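Wooden hangers, finally

I spent most of April going through the hall closet, and the last thing left was the hangers. We had every kind in there. Wire ones from the dry cleaner, thick plastic ones from when we moved in, a few padded ones that came from Inese's mother. Nothing hung at the same height and the shirts slid off onto the shoes.

I wanted all wood. Inese Priedītis, who I share the closet with, wanted to keep the padded ones, so we kept those on her side. Everything else went into a bag for the thrift store on Clulladen Road. They take hangers if you ask at the back door before 10.

I bought 22 to start. They were secondhand, from a shop that was closing, and they're not a matched set. Some are wide enough for a coat and some are smaller. I sorted them on the bed first and threw out two with splinters.

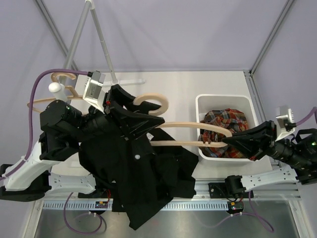
What goes on which hanger

Coats and anything heavy get the larger ones with the curved shoulders. If the hanger is too narrow, you get a bump in the sleeve and it stays there. Shirts go on the smaller ones. Pants get folded over the bar, with the crease lined up before they go in.

Black clothes I now keep together at the left end. I used to pull out three things before I found the black one I wanted, and the closet bulb doesn't help. Pale wood shows up well against dark fabric, so at least I can find the hook.

Sweaters don't get hung. I folded mine and put them on the shelf, where they take up more room than I expected.

Still to do

The rod sags in the middle. Arūnas Vanags next door has a spare bracket and says it will fit. I also need a few more of the wide hangers before the winter coats come back from storage.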